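Notebook entry, Trelthorpe site
Sun 15 February
Project: Idura, garment perception and grasp proposal
Continued from the previous entry. Open items carried over: mask leakage, stale wrist transform, replay tool memory use.

Purpose. The segmentation stage is to be retested on T-shirt sequences with the new mask head before the planner branch is merged. The planner branch itself was not changed today. All results below refer to the perception container built from main, with the wrist and head streams replayed offline.

Configuration. Head stream and both wrist streams enabled. Mask threshold left at the default. Crease detector enabled on the head stream only. The fisheye model for the wrist streams was reloaded from the calibration file; the earlier file had the two wrists exchanged, and any result computed from it should be discarded.

Replay. The evaluation set holds 122 sequences. Two would not open and were excluded (index mismatch, same fault as before). Batch size 64 fits in memory on the Malinowski workstation provided that the viewer is closed. With the viewer open the process is killed partway through, without a useful message in the log.

Observations on segmentation. A blue shirt on an olive or beige sheet separates well by color, and the mask head should have little difficulty with it. The errors are concentrated elsewhere. In the wrist view the fingers overlap the fabric, and the mask tends to break into two regions which the tracker then treats as two garments. Sheet wrinkles are also picked up by the crease detector and passed on as candidate garment edges. The frames below were set aside as reference cases for both faults.

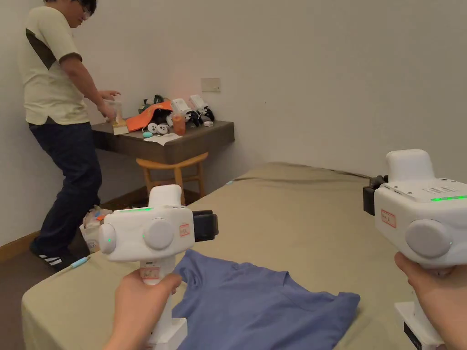

Blue shirt on the bed sheet in all three; the second is a wrist view. 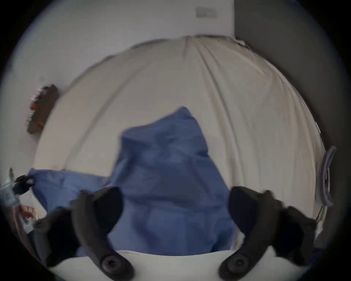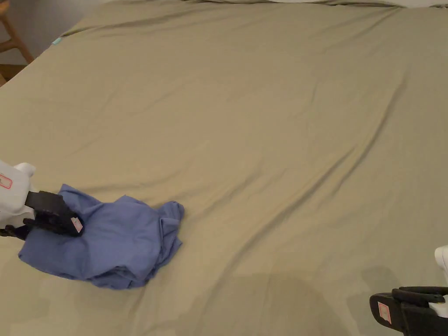
Mututstead replied in the margin of the shared copy that the crease detector should not see the sheet at all, and that masking before crease detection would cost less than filtering afterward. The same note asked whether the split in the wrist mask survives when the finger region is removed by a fixed template, given that the fingers occupy nearly the same pixels whenever the opening is the same.

Response to the above. Agreed on the first point. The order of the two stages was inherited from the towel experiments and no argument for it is recorded in this notebook. The stages have been exchanged on a branch (crease-after-mask). On the second point, a fixed template is adequate only for a constant opening. A lookup by gripper width is preferred, with the width taken from the recorded state -- this requires the timestamps to be aligned first, and the left wrist currently lags.

Timestamp alignment. The offset was estimated by cross-correlating finger motion in the wrist image with the recorded width. The estimate is stable within a sequence and differs between sequences, so a single constant will not serve. The aligner now writes one offset per sequence into the sidecar file. Sequences with little finger motion give a flat correlation peak; these are flagged and no offset is written.

Grasp proposals. With crease-after-mask, the proposals on the sheet disappeared from the reference cases. Proposals on bunched fabric remain poor. The scorer favors the highest ridge even where several layers overlap, and it has no term for layer count. The collar is seldom ranked first. No change was made to the scorer today, in order to keep the comparison clean.

Planner. The time limit for the two-arm approach was raised to 700 ms in the test configuration only. The production value is unchanged and should remain so until the scorer has been revised.

Tooling. The replay viewer now draws the mask outline and the proposal rank together. Key bindings are listed in the readme. The color for a rejected proposal is too close to the color for the mask outline and is to be changed.

Outstanding
Width-indexed finger template, left and right separately
Merge rule for split masks in the tracker
Layer term in the scorer -- design note first, then code
Repair or remove the two unreadable sequences
Rerun the full set on crease-after-mask and attach the table here
Towel set to be rerun as well, in March, once the workstation is free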